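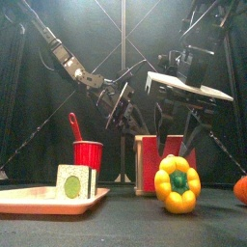

Painted the inside of a wooden box and now it smells. Can I still keep tea in it?

Posted by Tetby in Home and Kitchen

I bought a plain unfinished wooden box at a craft store to keep tea bags in. I sanded it, then put two coats of red acrylic paint on the outside and the inside, and left the top edges bare. The paint felt dry the next morning, so I filled the box and put it in the cupboard.

When I opened it a week later there was a strong smell, and the tea had picked it up. I made a cup of the plain black and poured it out. I have taken everything out of the box. The tea bags are the kind in thin paper sleeves, no foil.

Is there a way to get rid of the smell, or should I give up and use the box for something else? I would like to keep the color if I can. The lid is separate and I haven't painted it yet.

Obadia Muli

Dry to the touch and cured are two different things. Most acrylic craft paint feels dry in an hour or so but keeps giving off odor for a good while after that. You closed the box up in a cupboard, so the smell had no place to go except into the tea.

Leave it open in a room with some air moving through it. Don't put it in the oven or on a radiator, the joints can open up and the paint can go soft. My last one was finished in December in an unheated garage and it needed 36 days before I couldn't smell it. In a heated house it should be faster. Turn it on its side every few days so the bottom gets air too.

To test it, put a plain slice of white bread inside, lay something flat over the top, and leave it overnight. Taste the bread in the morning. If it tastes like bread you are fine. If it tastes like paint, give it another week and try again.

For the lid, I would paint the outside only and leave the underside bare. I do all of mine that way now. Bare wood has a smell of its own, pine especially, but it is mild.

I would not save the tea that was in there. Paper sleeves don't keep anything out.

Lakon

baking soda. put a bowl of it in there and shut the lid, works on everything. did it with a cooler that had fish in it

Mushi

Baking soda is okay for food smells but I didn't get much out of it with paint. Shutting the lid on fresh paint is also what caused this in the first place, so I'd go with the airing out.

If you still get a smell after a month, sand the inside back to bare wood. It's a dull job in the corners. I wrap 120 grit around a paint stirrer and finish with a small folded piece held in my fingers. Wear a dust mask. Vacuum it, wipe with a barely damp cloth and let it dry with the lid off. The outside can stay red.

The other way is to line it. I keep 70 tea bags in a box like yours and they are all inside glass jars with rubber seals, so it doesn't matter what the box smells like. A tin that fits inside would do the same thing. Measure the inside of the box before you go shopping, the craft store ones are often listed by their outside size.

Tetby

Thanks. It's on top of the bookcase with nothing in it and I'll do the bread test in a couple of weeks. The lid is going to stay bare underneath. If the test fails I'll look for a tin.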